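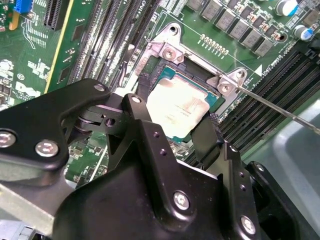 郷土資料をデジタル化して公開すれば、利用する人は増えるのか。

現時点の数字からは、増えたと言える根拠が見つからない。閲覧の回数は伸びているが、その中身を調べると、同じ人が同じ頁を何度も開いている場合や、機械的な巡回と思われるアクセスがかなり混じっている。資料が読まれ、使われたことを示す記録は、まだ少ない。

ホーム 事業のご案内 助成先一覧 報告書 様式ダウンロード お問い合わせ

Porkalley郷土資料デジタル化事業 中間報告
提出先 Drelletent助成基金 事業担当御中
提出日 2026/6/22

一 この報告の立場

前回の報告では、事業は「おおむね順調」と書いた。読み返してみると、この言葉で何を指していたのか、書いた本人にも説明しにくい。工程表の線が予定どおりに右へ伸びていたという意味なら正しい。町の資料が以前より使いやすくなったという意味だったなら、裏づけがなかった。

今回は、工程の進み具合と、事業が目指していたことの進み具合を分けて書く。前者についてはそれなりに書くことがあり、後者については分からないことのほうが多い。助成を受けている側の文章としては歯切れが悪くなるが、ご了承いただきたい。残りの期間の使い方を変えたいという相談も、この報告の後半に含めている。

二 撮影と画像化

対象は、旧役場から引き継いだ村会の議事綴り、水利組合の帳簿、養蚕関係の刷り物、個人から寄贈された日記と書簡である。このうち画像化が済んだのは151点を超えた。申請時の計画に照らせば、遅れはわずかである。

ただし「点」という単位には注意がいる。一枚きりの引札も一点、厚さが拳ほどある水利組合の帳簿も一点として数えている。申請書で点数を指標にしたのは当館であり、その時は深く考えていなかった。結果として、作業は薄いものから先に進んだ。誰かが意図してそうしたわけでもないのだが、毎月の点数を表に書き込む仕組みにしておけば、現場は自然にそちらへ流れる。残っているのは厚いもの、綴じが固いもの、虫損で頁が貼りついたものである。点数だけ見れば仕事の大半は終わっているように見えるが、手間で見ればまだ山を越えていない。

撮影はMontoya社に委託している。画像の質に大きな不満はない。色見本を一緒に写し込むこと、綴じの奥の文字が読めることという二つの条件は、納品物をこちらで抜き出して確かめた範囲では守られていた。問題が出たのは順序である。議事綴りの一冊で、付箋のついた頁と、その付箋をめくった頁の並びが入れ替わっていた。画像だけを見る人には、付箋の下に何が書いてあったのか分からない。委託先には差し替えを依頼し、応じてもらった。抜き出し検査でたまたま見つかったもので、検査しなかった冊に同じことが起きていないという保証はない。

費用について付け加える。Montoya社の見積りは、申請時に比較した他社より安かった。安い理由を当時の当館は「経験が豊富だから」と理解していたが、仕様書を読み直すと、目次データの作成と頁順の照合が委託範囲に入っていない。その分の作業は館の職員が引き受けており、人件費としてどこにも計上されていない。外に払う額は下がり、内側の時間が減った。これを節約と呼んでよいかは疑わしい。

三 文字の読み取り

画像から文字を起こす工程には、Skavowという読み取りソフトを使っている。導入を決めたのは、紹介資料にあった読み取り率の高さが大きかった。

導入後、活字の刷り物と手書きの帳簿に分けて、当館で結果を人の目で突き合わせた。活字については、旧字体の取り違えが残るものの、検索の手がかりとしてはまずまず使える。手書きのほうは厳しい。試しに水利組合の帳簿から39頁を選んで確認したところ、そのまま検索に使えると判断できたのは26頁だった。残りは人名や地名が崩れており、とくに小字の名前がほぼ読めていない。

小字の名前は、この資料を引く人がいちばん探す言葉である。用水の権利や境界の経緯を調べに来る方は、年号より先に小字で尋ねる。検索窓に入れて何も出てこなければ、利用者は「その土地の記録はない」と受け取って帰る。紙の目録しかなかった頃は、窓口の職員が「その辺りなら隣の綴りにもあるかもしれない」と言えた。検索の結果が空であることと、資料がないこととの区別を、今の公開画面は伝えていない。

前回の報告に、職員の間で「読み取りは実用段階に達した」という認識があると書いた。これは撤回したい。達しているのは活字の一部であり、手書きについては補助の道具の域を出ない。紹介資料の数字がどのような文書で測られたものか、販売元に問い合わせたが、返ってきたのは一般的な説明で、当館の帳簿に近い条件での結果は示されなかった。

なお、確認に使った頁は、比較的字の整った書き手のものに偏っている。選んだ職員が、読めそうなところを選んでしまったと話している。したがって上の結果も、実態より良く出ている可能性がある。次に行うときは、綴りの中から機械的に間隔をあけて選ぶことにする。

四 公開と利用

公開サイトは1月に開いた。開設直後はアクセスが急に伸び、その後しばらくして落ち着いた。町の広報に記事が出た週と、学校の調べ学習の時期にもう一度ずつ小さな山がある。

報告書としては、この折れ線を載せて「多くの方にご覧いただいた」と書くのが普通だと思う。当館も一度はその原稿を作った。しかし、何をもって利用と呼ぶかを詰めていくと、根拠にできるものが少ない。表紙の画像だけを開いて離れたものが多く、資料の中ほどまで進んだ閲覧はそれよりずっと少ない。どの資料が見られたかも偏っている。上位にあるのは、トップページに大きく画像を載せた養蚕の刷り物で、これは当館がそこに置いたから見られたと考えるほうが自然である。資料そのものへの関心を測ったことにはならない。

利用者の声として手元にあるのは、サイトの問い合わせ欄に届いた24件の連絡である。読んでみると、資料の内容に関するものはそれほど多くない。画像が開かない、文字が小さい、印刷の仕方が分からない、という操作の相談が目立つ。祖父の名前が載っていて懐かしかったという便りもあり、職員はこれを喜んだ。喜んでよいことだと思うが、こうした便りを成果の章の冒頭に置くと、それが典型であるかのように読まれる。ここでは届いたという事実だけを記す。

来館しての閲覧はどうなったか。申請書には「遠方の利用者の利便が向上し、来館の負担が軽減される」と書いた。来館による閲覧申請は減っている。これを負担軽減の表れと読むこともできるし、閲覧室の開室時間を短くした影響と読むこともできる。時間の短縮と公開サイトの開設がほぼ同じ時期に重なってしまい、どちらの影響か分けられない。職員の手が足りなくなって開室時間を縮めたのだから、元をたどれば本事業の影響ともいえる。当初の想定とは逆向きの影響である。

五 保存について

「デジタル化によって資料を後世に残す」という表現は、申請書にも、広報の記事にも、サイトの挨拶文にも出てくる。この表現は使うのをやめたほうがよいと考えるようになった。

紙の資料は、条件の悪い蔵の中でも百年以上読める状態で残ってきた。画像のほうは、機器の更新、形式の変更、契約の切り替えのたびに、人が手をかけて移し替えなければ読めなくなる。現在、画像の原本は館内のサーバーに置き、写しを外部の保管サービスに預けている。館内の機器は中古で調達したもので、保守の契約が切れた後の費用は本事業の予算に含まれていない。町の一般予算で見てもらえるかどうか、財政の担当課に尋ねているが、回答はまだない。

写しから元に戻せるかどうかの試験も、これまで小さな範囲でしか行っていない。議事綴り一冊分の画像を外部から取り戻し、開けることは確かめた。全体を戻すのにどれだけの時間がかかるか、途中で通信が切れたときにどうなるかは試していない。写しがあるという安心だけが先に立っている。

加えて、画像ができたことで紙のほうの扱いが軽くなりはしないかという心配がある。収蔵室の棚が足りないという話が庁内で出た際、「画像があるなら原本は別の倉庫でもよいのでは」という意見があった。空調のない倉庫である。決まった話ではないが、保存のための事業が原本の環境を悪くする理由に使われるとすれば、助成の趣旨に反する。この点については、基金から書面で見解をいただけると庁内で説明しやすい。

六 権利と個人情報

議事綴りには、滞納者の名前や、家ごとの寄付額、病気の届け出が含まれる頁がある。古いものだから構わないという考えは、当館では採っていない。姓と小字が分かれば、今どこの家の話かは町の人ならすぐ見当がつく。

現在は、職員が頁を読み、気になるものを非公開にしている。判断の基準は一応文書にしたが、読む人によって結果が違う。同じ綴りを二人で別々に見たところ、非公開とした頁がかなり食い違った。食い違いを話し合って揃えるのに、撮影よりも長い時間がかかっている。この作業は申請時の工程表に載っていない。

日記と書簡については、寄贈の際の書類に公開の条件が書かれていないものがある。寄贈者の家に連絡を取り、返事を待っている。返事がないことを了承と見なす案もあったが、採らなかった。そのため、画像化は済んでいるのに公開できない資料が残っている。先に述べた点数には、この公開できないものも含まれている。指標として点数があまり当てにならない理由がもう一つ増えた。

七 予算の執行

委託費は計画どおりに支出している。ソフトの利用料も計画どおりである。消耗品費は、中性紙の箱を買い足したため当初より増え、旅費を減らして充てた。旅費で予定していた先進地の視察は取りやめた。視察先として挙げていた館の報告書を取り寄せて読んだところ、困っていることがほぼ同じで、しかもそれが書いてあるのは巻末の注だけだった。現地で聞けばもっと率直な話が出たかもしれず、取りやめが正しかったかどうかは判断しかねる。

職員の時間は、繰り返しになるが、どの費目にも現れていない。今期から作業日誌をつけ始めた。日誌を見る限り、照合と公開可否の判断に使う時間が、撮影の立ち会いに使う時間を上回っている。日誌のつけ方は人によって細かさが違うので、割合をここに書くことは控える。

八 残りの期間についての相談

工程表どおりに進めるなら、次は残りの帳簿の撮影に入り、点数の目標に届いたところで事業を閉じることになる。届くかどうかだけなら、おそらく届く。薄い刷り物がまだ一箱あり、それを足せば数字は整う。

当館としては、そうしない進め方を相談したい。具体的には次のように変えたい。

・新たな撮影は、水利組合の帳簿のうち傷みの進んだものに絞る。点数の目標には届かなくなる。
・浮いた委託費の一部を、小字名の索引作りに回す。読み取りソフトの結果を下敷きにするが、最後は人が読む。
・検索結果が空だったときの画面に、未整理の資料があることと、窓口への問い合わせ先を表示する。
・外部に預けた写しから全体を戻す試験を、期間中に一度行う。
・閲覧室の開室時間を元に戻し、来館者の数の変化を見る。サイトの影響と時間短縮の影響を、遅ればせながら分けるためである。

索引作りについては、館内にも異論がある。ソフトの改良を待てば人手は要らなくなるのだから、今やるのは無駄だという意見である。改良がいつ来るのかを示せる者はいないが、来ないとも言い切れない。試しに一冊だけ索引を作り、窓口に置いて使われ方を見てから続けるかどうかを決める、という折衷で館内の話はまとまった。

評価の指標も見直したい。点数とアクセス数に代えて、公開できた頁のうち小字名で引ける頁の割合と、窓口とサイトに寄せられた調べものの相談がどこまで解決したかを記録する案を考えている。後者は数えにくく、職員の主観も入る。今の指標より良いという確信があるわけでもない。少なくとも、薄いものから先に片づけたくなる指標ではない。

九 お願い

計画変更の申請書は、基金の様式に沿って別に提出する。変更が認められない場合は、当初の工程表に従って撮影を続け、索引作りは館の通常業務の中でできる範囲にとどめる。

様式の「達成度」の欄には、四段階のうち上から二番目に印をつけてある。様式が工程の進捗を尋ねているものと解釈した結果で、本文の内容とは必ずしも釣り合わない。事業の目的に対する達成度を尋ねる欄であれば、印をつける場所は変わるので、どちらの意味かをご教示いただきたい。

Porkalley郷土資料館 資料係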